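Small Habits for a Healthier Kitchen
2018-02-24

Eating better starts for me in the kitchen, before any food is on the plate. When the room is in order I cook more and I buy less ready food. Below are the habits which stayed with me over the winter.

Salt

I used to pour salt directly from the package, and always too much. Now I measure it once in the morning into a small dish, and everything I cook that day must come from this dish. After 25 days my tongue got used to it. Soup from a can now tastes to me like sea water.
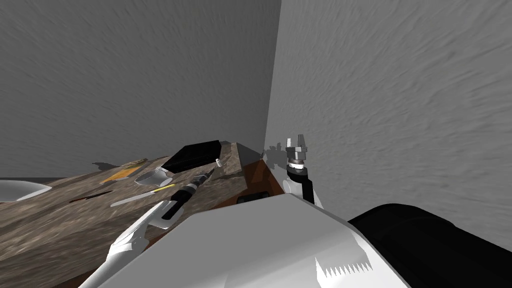
How long can I keep cooked beans in the refrigerator?

Three to four days in a closed box, if they went in soon after cooking. For longer I freeze them in flat bags, 2 handfuls in each, and write the month on the bag. I still have one from March and it will be eaten this week.

Water

Drink a glass before you start to cook. Many times I thought I was hungry and was only thirsty, and so I was eating bread while I cut the onions. A slice of lemon is nice but the glass must then be washed the same day — the lemon leaves a ring.

Vegetables first

Wash and cut the vegetables on the day you buy them. Carrots and celery stay crisp in cold water up to a week, when the water is changed every second day. Lettuce wants a dry towel in the box with it. Cucumbers I cut only when I need them, they become soft very fast.
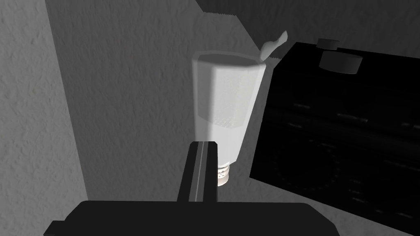
Oil

Measure oil with a spoon, never from the bottle. One spoon is enough for a pan of onions if the fire is low and you put a lid. For roasting I mix the vegetables with the oil by hand in a bowl, so that less of it stays on the tray.

Keep the bottle in a closed cabinet away from the stove. Oil that smells like old crayons should be thrown away — in the trash, not in the sink.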